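Trerthorpe swap market moves indoors for the fall

If you've been down to the river lot on a swap morning lately, you'll know it's been getting tight. I went in August and spent longer looking for a parking spot than I did looking at the stalls, and I came home with a bread machine I didn't need. So I was pretty happy to hear from Brigitta Prantl, who runs the thing, that the whole market is moving into the old Imhof building on Sultari Street.

The first indoor market is set for 30th September, doors at 10, and after that it'll run every other week through the end of October. There's room for 70 tables inside – a big step up from the lot, where people were setting up on the grass by the end of the summer. Brigitta told me more than 700 people came through on the last outdoor day, and half of them seemed to be in front of me in the coffee line!

The rules are the same as ever. You bring things you don't want, you trade them for things you do, and no money changes hands at the tables. Clothes, books, kitchen stuff, garden tools and small housewares are all fine. Mattresses and car seats are still a no, and please don't bring a TV unless you're ready to carry it home again.
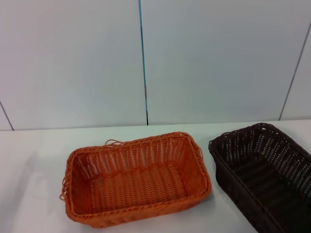 Woven baskets in orange and dark brown. Small housewares are welcome at the swap.

Parking is the one thing I'd plan ahead for. The Imhof lot has 90 spaces and the dance school uses some of them in the mornings, so I'm going to walk over from the library and you might want to do the same. The side door on Pliltarum Lane has a ramp and it's the easier way in if you've got a stroller or a cart (the front steps are steep, I tried them with a box of cookbooks).

Tables are free but you do need to sign up for one, either at the library desk or by leaving your name with Brigitta at the market. If you only want to browse with a bag or two of things to trade, just turn up. I'll be the one trying to get rid of a bread machine.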